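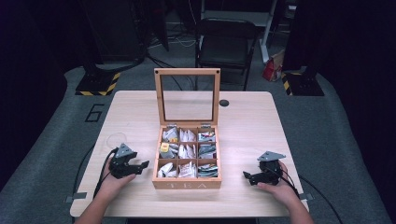
# Barnov Puts Hometown Film Heroes on a New Set of Collector Coins

The Barnov Mint will release 11 collector coins this August to celebrate *Chevalier*, the space adventure series shot largely in the hills outside town, and we can't wait for fans to see them!

Nandini Reddy, who grew up on Doler Street and plays the pilot Drilness, appears on the first coin. "My mom has already asked for three," she said.

Artist Florian Bouvier drew all the portraits by hand. Only 700 sets will be made, and 50 of them will be signed by the cast.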